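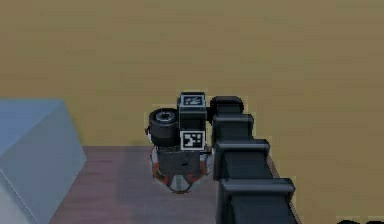 Crease recovery in folded board was measured for two grades, Brinden 200 and Brinden 272, as part of the second-year packaging materials module. Strips were cut along and across the grain, scored, folded flat under load for 80 seconds and then released. The opening angle was read from a printed scale. Carton colour was outside the scope, although a plain light blue box on a mauve-brown surface makes a convenient reference for edge contrast when angles are read by eye.

Gilles Bailly
January

The heavier grade opened further in both directions, and the difference was larger across the grain. Strips stored overnight near the radiator gave scattered readings and were left out. A second set at 400 g load is still to be done — the Chowdary press was booked.

Comments

Trastwood: Was the score depth the same for both grades?

Gilles Bailly: Yes, same rule and same channel.

Lalludex: Please add the humidity readings to the appendix.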